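Rarkero office services, May report to Renzo Caruso

Waste: the Costa contract still costs us 700 a month, and I remain unconvinced we get that much tidying for it. The small round bins now have blue liners. Paper and other odds and ends still go in together.

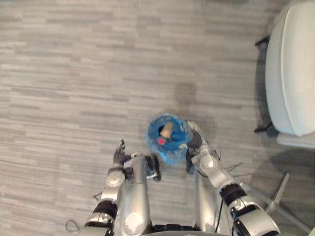

Liliana Sartori wants a second bin at each of the 13 stations. I would wait. We bought 312 liners on the same reasoning and sorting has not improved.

The liners are thin and crease easily.
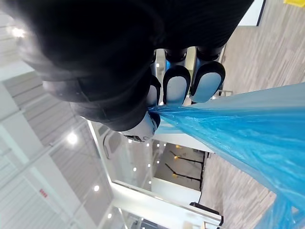 Skarnlow has quoted for a heavier bag. I have asked for samples before we commit any money, and the quote stays open until they arrive.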